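Notes for session 2 – what a currency restriction does to ordinary trade
Azra Popescu, 19/06/2020

OK, so last time I rushed the bit on clearing, and a few of you wrote to me about it (thank you!). Let's go again with our made-up country, Vumerholm, whose money is the erkalo.

Say Goltwood, a furniture maker in Vumerholm, sells 2,000 chairs abroad and gets paid in dollars. Its bank holds those dollars in an account at a bigger foreign bank – the correspondent. If a foreign government tells that correspondent to close the account, Goltwood still has its chairs and its buyer, but the payment has no road to travel on. Please keep this apart from a ban on the goods themselves, which works through customs and licenses.

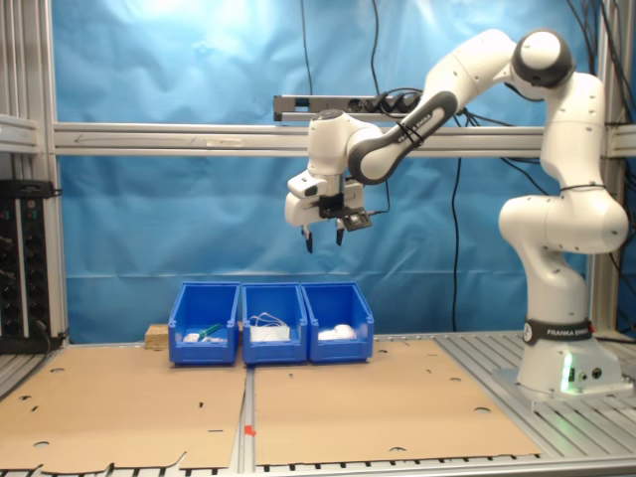
Fig. 1. Franka Emika arm with gripper.

Now the exchange rate. Importers in Vumerholm rush to buy dollars, the erkalo drops, and the central bank can sell reserves, raise rates or limit withdrawals. In my numbers it goes from 10 to the dollar to 20, so an imported machine costs twice as much at home. I know, I know, real cases are messier – we'll get to third-country banks after the break.

Reading: the Stojanović chapter, first half only. Skip the appendix, it uses the old February handout's notation and will only confuse you.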